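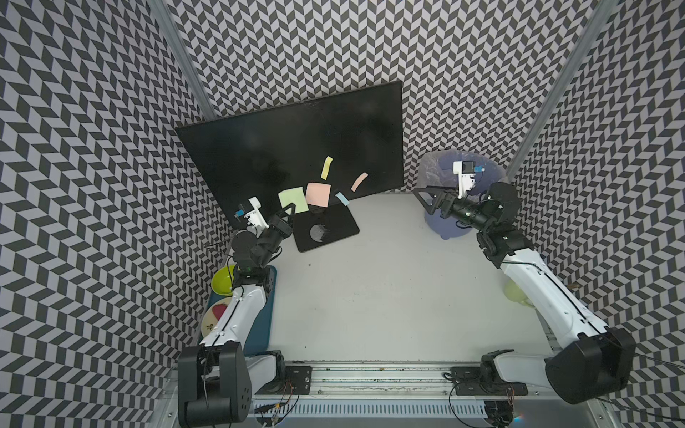

I have owned, at one time or another, every kind of paper reminder a stationery aisle can sell me. Pastel squares, skinny strips, the curvy ones that hold four words if you write small. The promise never changes: stick it where you'll see it and the job gets done. I have my doubts.

My neighbor Dace Dambrauskienė peeled everything off her monitor one Sunday and kept count as she went. She quit at 100. Most of the notes were about things she'd already done, and a few she couldn't read. One said "call back" and nothing else.

The organizing crowd will tell you the cure is a system. Pink for errands, yellow for bills, green for whatever green is for. Skindton sells a color-coded pack of 500, which strikes me as a lot of system. I tried it for a month and mostly learned that I grab whichever pad is closest.

So my advice is dull. Clear the screen on Friday night, copy what still matters onto one sheet, and put a wastebasket within reach of the desk.

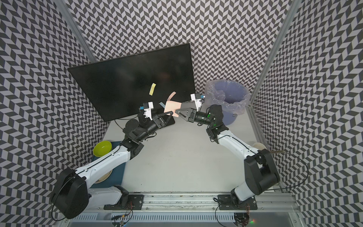 Beathag Yule thinks I'm being unfair to the notes, and that a clean screen just means the reminders have moved into your head, where they keep you up at 3 a.m. Maybe so. She still hasn't called the plumber.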